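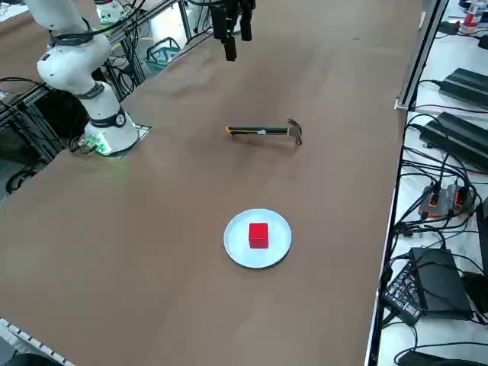 Claw hammer, plate and red cube on the brown-covered table.

Small things from the Nartey workshop tables in December. Almost 200 pictures were taken and 17 are kept in the gallery – mostly hand tools and tableware. Click any picture for the larger size.

Thin dark tool with an orange tip, held over the tabletop.

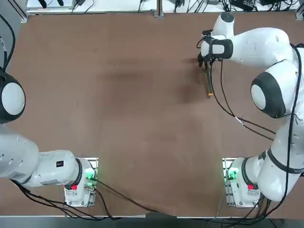 Duyên Ninh wrote that she stores her small tools upright in a jar and has stopped losing them. Captions by Florencio Herrero.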